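Call for participants: home and bar chores study

Cindau is looking for people who do kitchen, bar or housekeeping work, paid or at home, to take part in a study called Fenar. The question is a plain one. Can machines do household chores yet, and if they can do part of a chore, is that part any use to you?

Our own answer at the moment is "some of it, slowly." Picking up a piece of fruit and putting it on a plate is within reach. Clearing a counter after a party, with wet glasses and half a lime stuck to the board, is a different job. We have opinions from engineers already. We need them from people who wipe counters.

What you will do

You will come in for 2 sessions at our Dratusard site. In the first you do a set of ordinary tasks yourself at a table: setting out fruit, putting cups on a rack, folding a cloth, placing stemmed glasses. In the second you watch robot arms try the same kind of task and fill in a score sheet. You mark each attempt as good enough, needs redoing, or faster to do it myself. There is a short interview at the end of each session.

You will not operate the arms, and you will stay outside the marked floor area while they are powered.

Who can apply

You should be 18 or older and have at least 2 years of regular kitchen, bar, cafe or cleaning work. Running your own household counts. No technical background is needed – we would prefer a mix, and we already have plenty of people who can code. You must be able to stand for 30 minutes at a time and read a score sheet in English. Tell us about any food allergies, as fresh citrus and other fruit are handled in the room.

Payment

Participants receive $400 after the second session. Travel is not covered. If you leave after the first session you are paid half.

How to apply

Write to the Fenar desk at Cindau with a few lines on the work you do and the chore you would hand over first. Please also name one you would keep. Places are filled as suitable applications come in. People who took part in the August round at Simanjuntak may apply again.
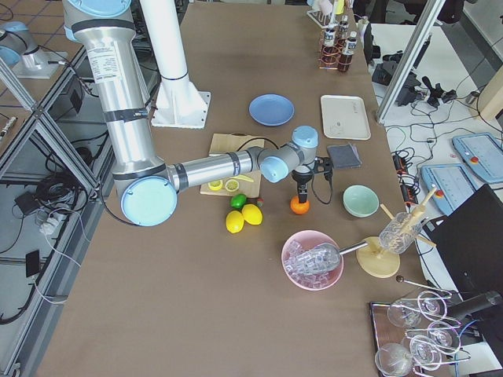
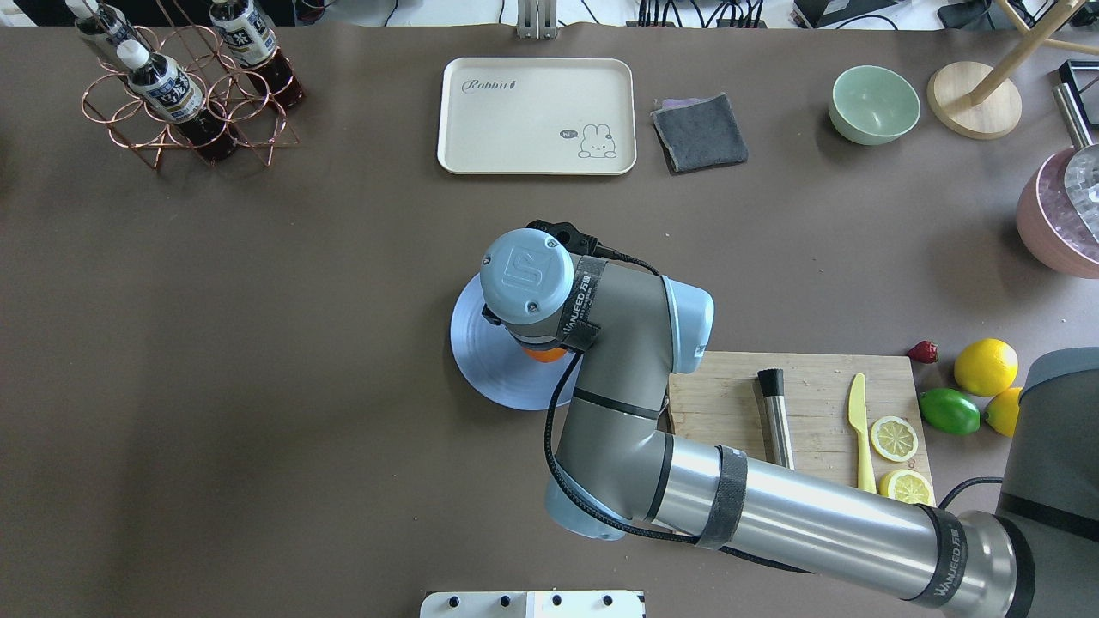 Fruit, a plate and a cutting board on the work table, in both views.

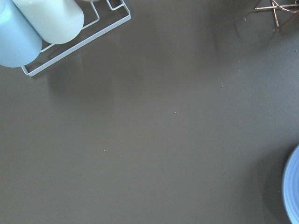 Dratusard, 9 November 2020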